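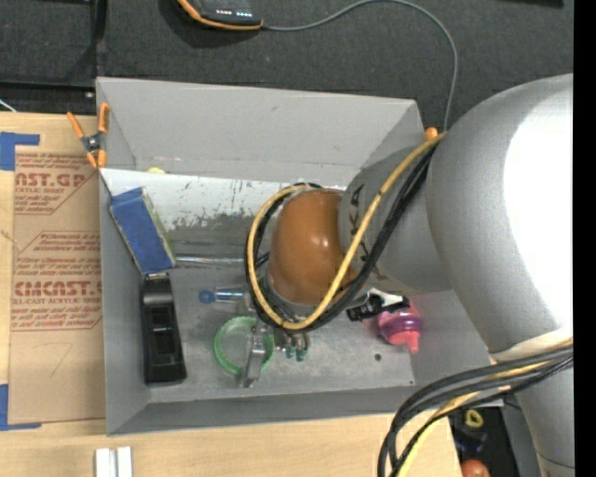 When does Motside come back? August, all being well. Filming on series two wrapped last week and the edit is well under way, so we should have a firm date in the next newsletter.

Been a busy month. Chanida Luangrath is back as DI Sima, longer hair, same awful car. She told us the new run picks up four months after the fire at the boatyard, with Sima off the force and living above her brother's chip shop in Ferasville. "She's not sleeping, she's not eating properly, she's still ringing witnesses," Chanida said. "I got through a lot of cold chips."

New this time – Cosmin Bălan as Janov, the harbour pilot who may or may not have been on the quay that night. He did his own boat handling for episode two after a weeks training and says he only hit the wall the once. Big part, runs through the whole series. We've seen a rough cut of his first scene with Sima and its very good. Won't say more.

Episode length is up to 50 minutes, which a lot of you asked for after the finale felt rushed. Theme tune stays. The narration has gone – mixed feelings here in the office.

Preview screening: we had 545 names in for the ballot on day one and almost 900 by the time we closed it. Sorry to everybody who missed out. Winners get an email, please check your junk folder before writing to us. Tickets are in pairs and can't be passed on. Doors at seven, first episode straight after, then a chat with Chanida and Cosmin if his train behaves.

Questions for the two of them need to reach us by February 29, 2008. Keep them short pls. No asking who set the fire, they wont tell you and we've tried.

Series one box set – still waiting on the extras, the commentary for episode three had to be redone. More when we have it.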